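Home | Projects | Reports | Team | Contact

Wellen Project: Learning to Grasp Transparent Objects from Hand-Held Gripper Recordings

Student project report, Carroll group

1. Motivation

Small transparent objects are difficult for a robot. The camera sees the background through the object, and the edges become weak. In our course we read several papers which use a depth sensor for this problem, but the depth values on clear plastic are often missing. Therefore we wanted to know how far one can come with only a color camera at the wrist and a sufficient number of human demonstrations.

We chose household objects, and we recorded them in real homes and not on a laboratory table. A policy that was trained on a gray table had failed in our first semester as soon as we placed a towel under the object. We did not want to repeat this mistake.

2. Data

The demonstrations were collected with hand-held grippers. The person holds the tool, opens and closes the fingers, and the camera on the tool records the view that the robot will have later. In total we recorded 2,971 demonstrations in 16 rooms. Each demonstration contains one pick and one place. We removed recordings in which the object fell down, and also those in which the tracking of the gripper position was lost. The number above is the number after this cleaning.

We divided the data by room, so that no room appears in training and test at the same time. Nine rooms were used for training and the other ones for testing and for the choice of parameters.

3. Method

The policy, which we call Sadard, receives two images from the wrist camera and the opening width of the gripper. It predicts the next movements of the hand. We compared it with a baseline that receives only one image. The idea of the second image is simple: when the camera moves, the reflections on the plastic move differently than the pattern behind it. Training was done on the Ultora machine of the department and had to be restarted one time due to a full disk.

4. Results

Sadard was better than the baseline on transparent objects in all test rooms. On opaque objects we found no clear difference. The advantage was largest when the ground had a strong pattern, for example a printed bedsheet under a clear box with press-on nails. In such recordings the baseline often closed the fingers too early.
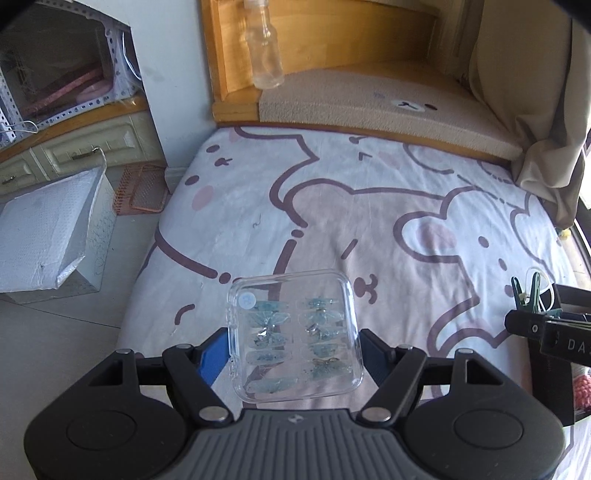
5. Limitations

We did not test glasses with liquid inside. The brightness near windows changed during the day, and we have not separated this effect from the effect of the room. The policy also has problems with flat lids, where the fingers touch the ground before they reach the object. For the next semester we plan to add a simple contact signal and to record again in the evening.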